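Bench notebook, April — tabletops, continued

Started at 7:30 so I could get a look at the Nikolaidis top in low morning light before anybody turned on the overheads. So glad I did! Raking light from the window side shows everything: two faint sanding swirls near the back corner that I swore were gone, and a little dull patch as long as my thumb where the second coat went on thin. Circled both in chalk. Under the overheads they vanish completely, so whoever checks tops from now on, please do it early or use the clip lamp held down low.

Where we are with the three tops:

Nikolaidis — sanded to 180, two coats of hardwax, needs the swirls taken back and a third coat.
Jaretti — glued up, flattened, nothing on it yet. Still a bit proud at one joint, I can feel it with a fingernail.
Brastell — the small one for the reading corner. Edges eased, first coat on last night.

I checked the Brastell with my palm first thing and it feels wonderful. Silky, no drag, no nibs that I could find. This is the one where I changed the routine. Went 100, then 150, then 180, and wiped down with a damp cloth between the last two to raise the grain, let it sit over lunch, then knocked it back with a worn piece of 180. On the other two I skipped the damp wipe and I can feel the difference with my eyes closed. I'm going to do it this way every time now, even when we're in a rush.

A note about going finer. I ran a scrap up to 300 because I was curious, and it looks great dry, but the oil barely took. The color came out paler and kind of chalky next to the 180 piece. Both scraps are on the shelf over the sink with the grit written on the back in pencil. Please don't use them as coasters, one has a ring already.

Coats: thin, thin, thin. I poured 11 ml for the whole Brastell top and had a spot left in the cup. It seems like nothing when you look at it, then you start pushing it around with the white pad and it just keeps going (I love this part). Wait ten minutes, buff with a cotton rag until the rag stops grabbing. On the Nikolaidis I used more than double per area and I think that's my dull patch right there, too much at one end and then me stretching the rest to reach the corner.

Room was 73 on the wall thermometer when I put the coat on, windows cracked. Smell was mostly gone by this morning. Rags went flat over the rail outside, then into the water can. Lid is on.

Grain. I keep going back and forth on which way the Jaretti should face in the room. If the long lines run away from you as you come through the door, the table looks longer, and the room needs that. Turned sideways it looks calmer, and the wide figure in the middle boards shows up better from the chairs. I laid it on the trestles both ways and walked in and out of the door like a fool several times. Leaning toward sideways. Would love a second pair of eyes before the base gets drilled, there's no changing it after that without plugging holes.

Also tried a few things for scuffs, on scraps only:

Gray pad plus a drop of oil: very good on light scratches, leaves the sheen a touch higher than what's next to it. Feather it out wide.
Pencil eraser: works on rubber marks! Try this first, always.
Warm iron through a damp cloth for a dent: brought up a small dent almost level on bare wood. On the oiled scrap it left a pale bloom. So, dents get fixed before the first coat or they stay.
Furniture marker: no. Looked fine for an hour and then looked like marker.

Grirnness cream arrived, the one we ordered for upkeep. Tested a dab on the underside of a scrap and it goes on easily with no streaks, but I want to see it after a week before it goes near anything that matters. Jar is on the bottom shelf, my initials on the lid.

Still to do: joint on the Jaretti, card scraper and not the sander, going slowly. Swirls on the Nikolaidis, then wipe, then coat three. Second coat on the Brastell tonight if it passes the fingernail test at the underside corner. Order white pads, we're down to the last one and it's getting lumpy. Felt dots for the feet, the thick kind.

Put my coffee down on the scrap pile twice today, so I'm moving the mug hook over by the door. Pads, cup and rags are all laid out on the cart for tonight.
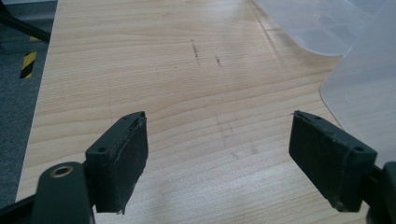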